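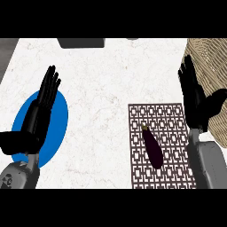 ## 仿真里比五指手和二指夹爪,有人跑过类似的吗?

**楼主:marble_台面**

先放上我这边的环境。双臂,五指手,任务是把茄子从镂空垫上拿起来放进蓝盘子。物体不多,按理说是入门难度,结果我从周一折腾到现在,越折腾越怀疑人生。

背景交代一下:组里要定下一批末端,候选有三个,Grultano 的五指手、Ollex 的平行二指,还有 Yoshida 那款三指自适应的。真机只借得到一周,所以先在仿真里把能筛的筛掉。控制器统一用 Nendach 的,免得最后分不清是手的问题还是控制的问题。

目前跑完的:

- 二指:669 次,大部分失败是夹在细的那一头,一抬就转,然后滑掉
- 五指:1398 次,抓起来以后很稳,但接近阶段老是先把茄子推走
- 三指:还没跑,模型文件的惯量有问题,在修

两边次数不一样是因为二指那组半夜崩了,我懒得补。成功率先不贴,贴了肯定有人拿去当结论(对,说的就是我们老板)。

想问的是:五指手那个"推走"的问题,你们一般调接近姿态,还是调手指的预张开?我现在起始姿态是两只手都伸直并拢,大拇指收着,每次从这里出发。

---

**2楼:螺丝刀不还**

起始姿态并拢我觉得就是问题所在。你从并拢到张开这段跟下降是同时走的吧?那手指展开的时候正好扫过去,茄子不跑才怪。

先在高处张开,停一下,再下。笨办法,好用。

---

**3楼:Thodoris Gavalas**

中文不太好,请见谅。我同意楼上一半。预张开有用,但是我更怀疑接触参数。茄子表面很光滑,你的摩擦系数是多少?如果是默认值,滑走和推走都可能只是仿真的假象。我以前用默认值跑圆的东西,全部像在冰上。

---

**4楼:marble_台面(楼主)**

回2楼:是同时走的……被你说中了,我今晚改成两段试试。

回3楼:中文很好啊!摩擦我调高过一次,二指那边打滑少了,五指这边推走的情况几乎没变。所以我倾向于不全是摩擦的锅。不过我只调了滑动摩擦,滚动和扭转都没动。

---

**5楼:二指永远的神**

泼个冷水。就这个任务,五指手图什么?一根茄子,一个盘子,二指横过来夹中段就完了。你夹细的那头是抓取点选得不对,跟夹爪没关系。拿一个没调好的二指去比一个调了很久的五指,这叫哪门子对比。

而且价格差多少你们心里没数吗,坏一根手指返修又要等多久。

---

**6楼:Aušra Priedītis**

5楼说抓取点的问题我赞成,说五指没用我不赞成。楼主组里选末端,总不会只为了拿茄子吧。我们实验室两种都在用,二指做单件搬运确实省心,可一旦后面的任务要双手配合,比如一只手扶着篮子,另一只手往里放,二指扶东西就很别扭,接触面太小。

楼主右边不就有个编织篮嘛,后面是不是要加任务?

---

**7楼:marble_台面(楼主)**

6楼眼尖!下一阶段想做的就是把东西放进篮子,所以才一直没舍得放弃五指。

5楼的批评我认,二指抓取点确实是随便给的,用的质心加一个偏移,偏移方向还可能写反了(刚才去翻代码,心里一凉)。

---

**8楼:螺丝刀不还**

写反了哈哈哈哈哈,那669次算交学费。

---

**9楼:相机党**

没人聊视角吗?从这个机位看下去,左手加前臂把蓝盘子挡掉一块,右手又压在篮子前面。你要是拿这一路图像做策略输入,放置那一步基本靠猜。五指手本来就大,并拢竖着还这么占地方,张开只会更挡。二指在这点上天然占便宜,你比出来的差距里有多少是遮挡造成的,得单独拆出来看。

建议两只手腕各加一路相机,再跑一遍。

---

**10楼:marble_台面(楼主)**

现在就是单路头部视角……手腕相机我本来想等真机再说,怕仿真里图像太干净,训出来到真机上反而不认。

---

**11楼:Thodoris Gavalas**

不要等。先加上,再做随机化,灯光、台面纹理、盘子颜色都换。你的台面是白的,茄子很黑,对比太容易了。换成深色桌子你会很难过的。

---

**12楼:二指永远的神**

同意加相机,不同意现在就做随机化。基线都没跑通就随机化,到时候出了问题上哪儿查去?先把偏移改对,两边同样的次数、同样的随机种子,再谈别的。

---

**13楼:Thodoris Gavalas**

可以少量随机化,不冲突。我的意思是不要到最后才做。

---

**14楼:Aušra Priedītis**

插一句控制器的事。Nendach 那套默认给五个手指同样的闭合速度,我们这边把拇指调慢了一点,让四指先到位,推走的情况少了挺多。你可以跟2楼的两段下降一起试,但最好分开各跑一组,不然不知道是谁的功劳。

---

**15楼:marble_台面(楼主)**

汇报一下,改了两处:先张开再下降;二指偏移方向改对(确实写反了,别骂了)。

每组先跑了30次看看感觉。五指推走明显少了,剩下的多半是茄子斜着躺的时候手掌没跟着转,指尖先碰到粗的那头。二指夹中段之后稳多了,5楼可以笑了。

拇指调慢那组还在排队,手腕相机周三弄。三指的惯量还没修好,Yoshida 的模型文件有没有人手里有能用的版本?求私信。

---

**16楼:二指永远的神**

笑了。

手掌没跟着转那个,看看你腕关节是不是撞限位了。五指手装上去以后腕部偏置不一样,限位还沿用二指那套的话,转到一半就卡住。

---

**17楼:marble_台面(楼主)**

……我去看一眼配置文件。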